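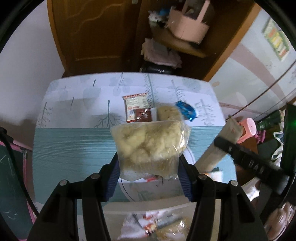 How long does a demonstration visit take?
Allow 55 minutes, starting at 10 in the morning or 2 in the afternoon. Longer sessions can be arranged if you want to bring your own goods.

Cendau Hand-Held Gripper - Demonstration Visits

The Cendau is a two-jaw gripper worked by hand. Jitstead shows it by appointment at Tawfik House and at open days in June. Visitors see it used on packaged snacks: packets are picked up between the jaws, held and set down again. Snacks are a fair test of a gripper, as film is slippery, the contents shift, and a bag of biscuits behaves very differently from a bar.

The black jaws have dark blue pads on their inner faces. The pads are the part that touches the goods, so most of the questions we get on a visit are about them. Ask the demonstrator to show you a grip on a soft packet first and a firm one second. Holding a soft packet near the top seal gives a different result from holding it by the sides, and it is worth trying both.

Visits are run by Sofia Konstantinidis. Angeliki Makris handles bookings and can send the parking map.

What happens on a visit

The first part is a short talk at the table. After that the demonstrator works through a mixed tray, and then visitors take over. Groups are kept small so that everyone gets a turn. The Urnska room holds up to 23 people for the talk, but we split larger parties before the hands-on part. Children may watch and may use the gripper with an adult.
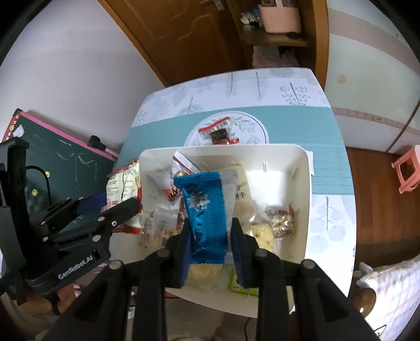
Can I bring my own products to try?
You can bring anything that is sealed, dry and small enough to close one hand around. Please tell Angeliki what you are bringing when you book - glass is not accepted.

Items in a crowded tray are harder to pick than items on open table. A bar standing between other packets leaves little room for the jaws, and neighboring wrappers can get caught. New users usually close the jaws too early. Sofia suggests lining up both pads before going down into the tray, then lifting straight up.

Booking details

Places per open day: 38
Room: 202, second floor, elevator at the rear entrance
Cost: free for open days; private visits are quoted on request
Bring: closed shoes, and a list of the goods you handle
Cancellations: by noon the day before

Private visits can be booked all year except August. Open day places are given out in the order requests come in, and a waiting list is kept for each session.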